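Fit and Wear of Dog Winter Boots – Project Report
Gladys Okoth, Elibariki Khaemba

1. Aim
The project compared two boot designs, the Tromska and the Skindix, for slippage and sole wear on salted pavement. A boot that turns on the leg exposes the pad to salt.
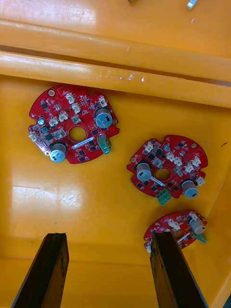 Why was paw width used for sizing instead of body weight?
Dogs of equal weight can differ by a full boot size, and width with the paw loaded gave the closest fit.

2. Method
Each dog stood on paper and the front paw was traced under load. Boots were fitted with the strap above the dewclaw. Rotation was read from a chalk line on the cuff after each walk. Walks took place in October, before the first snow, on a salted test strip.
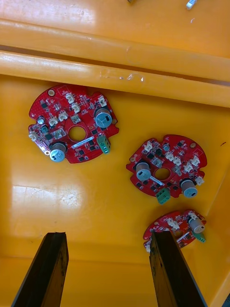
3. Results
The boots logged 2368 steps per dog on the longest walk. The Tromska turned less at the cuff but wore faster at the toe. The Skindix kept its tread – the strap, however, loosened on narrow legs. Rear boots slipped more than front boots in both designs.

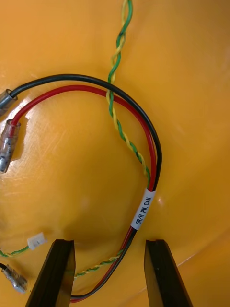 Makokha objected at the review that a dog new to boots lifts its feet too high, and that the first walk should be left out of the wear data. The first walk was removed and the ranking stayed the same.

4. Limits
All dogs were short-haired. Long hair between the pads may change the fit, and ice was not tested. 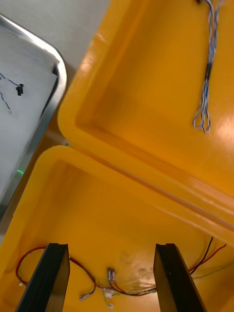

Fig. 4. Open yellow case.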